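Is a higher thread count really worth the money?

Asked by Conall Hayes in Home and Bedding

I need new sheets for a queen bed and the prices make no sense to me. One store has a 200 thread count set and right next to it a 900 count set for three times the price. The salesman swore the 900 would "feel like a hotel." I've stayed in hotels. The sheets were fine. Is there anything to this or am I paying for a number on a bag?

3 answers

Caoimhe Costello
Get the 900, you spend a third of your life in bed. I have the Zemska ones and love them.

Mairéad Sheehan
Mostly a number on a bag. There is only so much room in an inch of cloth. Past a certain point the maker gets the count up by twisting thin threads together and counting each one. You end up with a heavy sheet that sleeps hot and may pill sooner. I bought a very expensive Trulero set on that promise and it felt like a tablecloth by spring.

What I'd look at instead is the fiber and the weave. Percale is crisp and cool, sateen is smoother and warmer. "Long staple cotton" is a decent sign if you trust the label, and I only half do. "Egyptian" on a cheap set means very little to me. Check the hems and pull gently on a seam. My spare room has a cream and beige one printed with flowers, with a white cloth or two, all bought for low prices, and they've outlasted the fancy stuff. 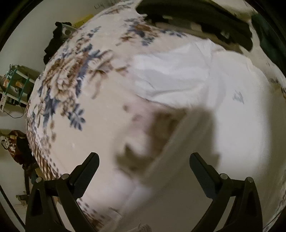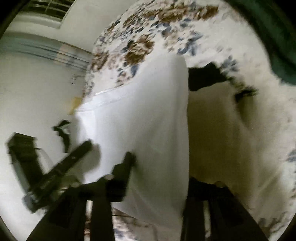
Also, wash one set before you open the second. Stores put a finish on new sheets that makes them feel silky, and it comes out in the laundry. If they go scratchy after 2 washes, take them back and argue. Skip the fabric softener, it just coats the cotton.

Rawiri Faulkner
Agree with Mairéad except on percale, which wrinkles like crazy. And 100% cotton doesn't promise anything either - I've had bad cotton and a pretty good blend. Measure your mattress depth before you buy. Half the complaints I read about sheets are from people whose corners pop off.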